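3.2 Surface wear of table finishes

Finish wear was measured on 33 tabletops taken from reading rooms in Gedumeo and Ueda. Each top was cleaned with a damp cloth, left overnight, and then rubbed with a felt pad for 2000 strokes under a fixed load. Gloss was read at 10 points before and after rubbing. Oiled tops lost more gloss than lacquered ones at both sites, and the loss was greatest near the front edge, where the finish was already thin. Two of the Ueda tops had been refinished in January and are reported separately in Table 4. Light woods, such as the table in Figure 3, showed fewer visible scratches than dark ones at the same gloss loss.

Figure 3. Light wooden table.

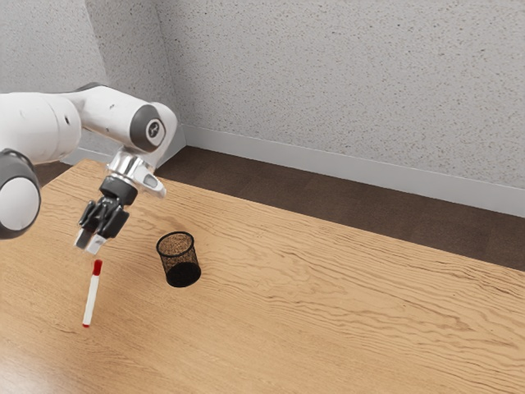
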